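Keeping the heat on in Kirnmont: a heating engineer on pressure, sludge and small valves

The workshop is at the back of the Stovell trade counter in Kirnmont, between the pipe racks and the loading door. The engineer who runs it has serviced heating systems for 18 years, first on new estates and now mostly in older houses. He asked for his name to be left out, as he still does contract work for two of the firms he talks about.

Most of his calls in autumn are for boilers that have lost pressure. "People top it up, it drops, they top it up again," he says. "They do that for a whole winter. Then they ring me in September when they try it for the first time and there's nothing."

The usual cause, in his experience, is the expansion vessel. It holds a cushion of air behind a rubber diaphragm, and the air gets lost over the years. When the water heats up it has nowhere to go, so the safety valve lets it out through the pipe on the outside wall.

"If that pipe's dripping, have a look at the vessel before anyone sells you a new boiler. I can recharge one with a foot pump if the diaphragm's sound." 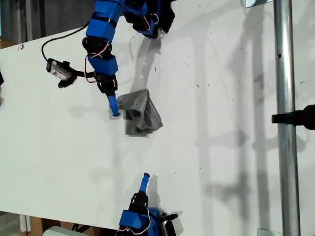 He is less patient with dirty water. A system that has never been flushed fills with black sludge, and the sludge settles in the bottom of the radiators and in the pump. He fits a magnetic filter on every job now and cleans it at each service. The one he uses most is made by Ikar. He has also fitted Ahonen filters, which he says are just as good but awkward to open in a tight cupboard.

I asked whether he thought inhibitor made much difference. "It does if it's in there. I test the water and half the time there's none left. Someone's drained down to change a radiator and not put any back."

On thermostatic radiator valves he has one piece of advice, which is to turn them fully open for the summer. Left closed, the pin sticks down and the radiator stays cold when the heating comes back on. "You take the head off and work the pin with a pair of grips, gently. Don't pull it out or you'll have water up the wall."

His largest job so far was a block of flats on the edge of town, with some 200 radiators on one plant room. Balancing it took most of a month, and tenants on the top floor kept altering the valves behind him. He would take it on again, he says, but he would want the lockshields capped first.

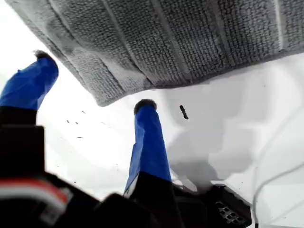
Grey towelling, seen from underneath.

He does not expect to retire soon. There is a trainee starting with him after the winter, and the vans need replacing before that.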